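Keeping a Desktop Computer Clean and Quiet

A desktop that has sat under a desk for a couple of years collects more dust than most people expect. The usual signs are a fan that runs louder than it used to, a warm patch on the side panel, or a machine that slows down during anything heavy. Before you spend money on new parts, clean the old ones. It costs very little and takes one evening, most of it spent on screws and cables.

What to have on hand

A Phillips screwdriver, medium size. A magnetic tip is handy for screws that drop into the case.
A soft paintbrush, one inch wide, that has never been in paint.
A can of compressed air or a small electric blower.
Cotton swabs.
Rubbing alcohol, the stronger kind from the drugstore.
A microfiber cloth.
An egg carton or muffin tin for screws.
Masking tape and a pen.

You don't need a special kit. I bought one from Cedberg years ago and the only piece still in use is the brush.

Before you open it

Back up anything you would miss. Shut the computer down from the menu, switch off the power supply at the back if it has a switch, and pull the power cord. Then hold the power button in for 20 seconds to drain what is left in the board. Unplug everything else, and put a strip of tape on each cable with the name of its port if the layout is not obvious to you.

Carry the tower to a table with good light. Outdoors or in the garage is best for the blowing part, but a garage in May can be full of pollen, so close the big door on windy days. Keep off carpet. Wear cotton, leave the fleece in the closet, and touch bare metal on the case before you put a hand inside.

Opening the case

Most side panels come off from the rear edge. Look for two screws, take them out, and slide the panel back. Lay the tower down so the open side faces the ceiling. Working with it upright means holding it steady with one hand, and you will want both.

Put the panel screws in the first cup of the egg carton. Each later set goes in the next cup, so that going back together is a matter of working from right to left.

Blowing out the dust

Start at the top and finish at the bottom. Use short bursts and keep the can upright. A tilted can spits cold liquid. Before you aim at any fan, hold the blades still with a finger or a swab. A fan spun hard by compressed air can wear its bearing, and a worn bearing is the ticking noise people complain about later.

Loosen the stuck dust with the dry brush first, then blow. Fan blades need both sides done. The fins under the processor cooler pack up like a dryer screen, and on a bad one you can lift the dust off in a sheet. Don't use the household vacuum inside the case. The hose builds up static and the nozzle knocks things loose.

Vent grilles are best brushed from the outside and blown from the inside. Dust filters, if your case has them, usually slide or snap out. Wash them with dish soap and lukewarm water and leave them to dry overnight. A damp filter should never go back in.

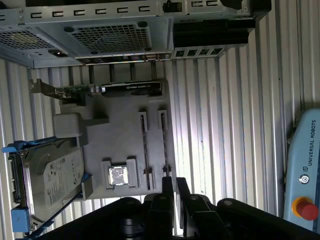
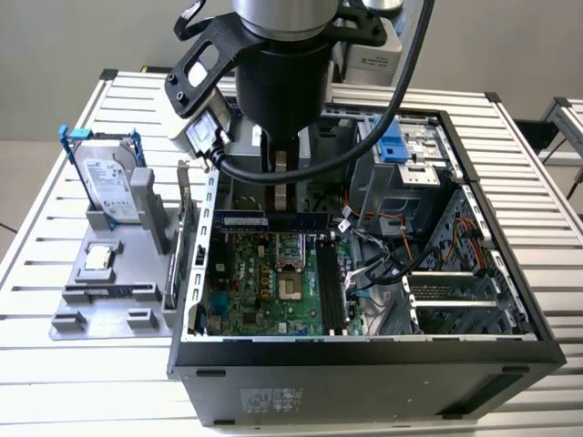

Siv Granström wrote in to say that she skips the canned air and uses a small electric blower from Lundgren instead. "I was going through a can every time I did the two machines at home," she writes. "The blower has paid for itself. My one warning is to start on the low setting — on high it blew a loose screw under the freezer, and that screw is still there." She also does hers on a fixed day, the first Wednesday of the school break, when she has the kitchen table to herself.

A blower is a good buy if you have more than one computer, and it works on window tracks and keyboards too.

Contacts and connectors

If the computer has been acting up, take out one memory stick at a time. Push down the clip at the end of the slot, lift the stick straight up by its edges, and wipe the gold contacts with a swab just damp with alcohol. Let it dry for a few minutes. It goes back in with firm, even pressure until the clip closes. Leave memory alone if nothing is wrong.

Check the power plugs while you are there. Press each one home with a thumb. A plug that has backed out a little is behind a lot of mystery shutdowns.

Leave the power supply closed. Brush its grille, blow through it from outside, and stop there. It holds a charge after it is unplugged and there is nothing in it for you to fix.

Tidying the cables

Loose cables in front of a fan will be noisy sooner or later. Gather them along the back wall or under the drive cage and tie them with hook-and-loop strips. Zip ties work, but you will be cutting them off next time near things you would prefer not to cut. A roll of the Rokard strips has lasted me through 13 cleanings of various machines with plenty left over, and I use the same roll for extension cords and the garden hose.

Putting it back

Look inside with a flashlight for stray screws and bits of swab. Slide the panel on, start both screws by hand, then tighten. Connect only the power cord, screen and keyboard the first time. If it starts normally, plug in the rest.

If the screen stays dark, shut down, unplug, and reseat the memory. Nine times out of ten that is what got bumped.

Where the tower should live

Give it a hand's width of space behind and on the side with the vents. Keep it off the floor if you have pets. A low shelf or even two offcuts of board will do. A closed cabinet is a poor place for any computer, and so is the spot next to a radiator or a litter box.

In a house with no pets, once a year is enough. With a dog, twice. If anyone smokes indoors, wipe the case and check the filters every couple of months, and expect the dust to be sticky. Brush that kind longer before you reach for the air.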